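Plastic bottle (household)

The plastic bottle with a screw or snap cap is one of the most familiar containers in the home, and it turns up in the kitchen, the laundry corner and the bathroom alike.

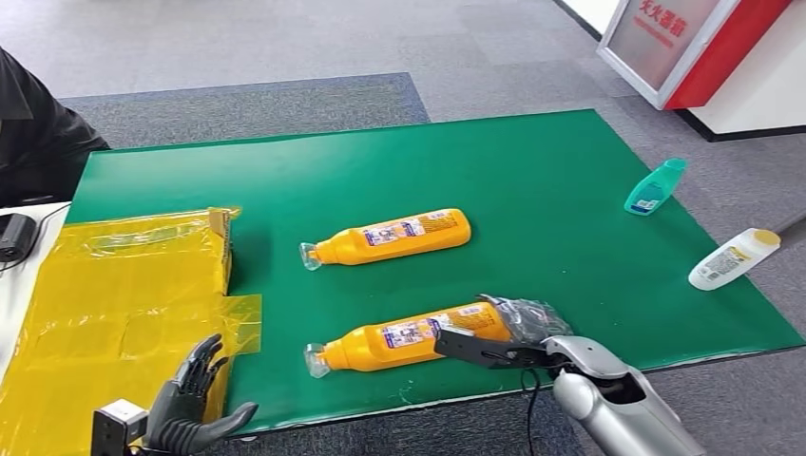 Shape and color

Household bottles come in a great many shapes, from slim ones that fit a narrow shelf to broad ones that take up half a cupboard. Color is often a maker's way of being spotted from the far end of a store aisle, and yellow has long been a favorite, frequently paired with a clear cap and a white and blue label wrapped around the body. A bottle like this will rest quite happily on its side while the shopping is being sorted, though most people like to stand it up again once there is room.

Labels

The label usually carries the product name, directions, warnings and the amount inside, all of it in rather small print. In her household handbook, Aranka Orbán advises reading it once in good light before the bottle goes into the cupboard, and she gives 300 and 400 milliliters as handy sizes for a small home.

Carrying and storing

Large bottles are often carried home in a plastic bag with a cutout handle, which is comfortable enough for a short walk but can dig into the fingers on a longer one. Heavy bottles are best packed first, with bread and other soft things on top. At home they keep well on a low shelf with the caps tightly closed, out of the reach of small children.

See also: Bottle cap; Shopping bag; Table mat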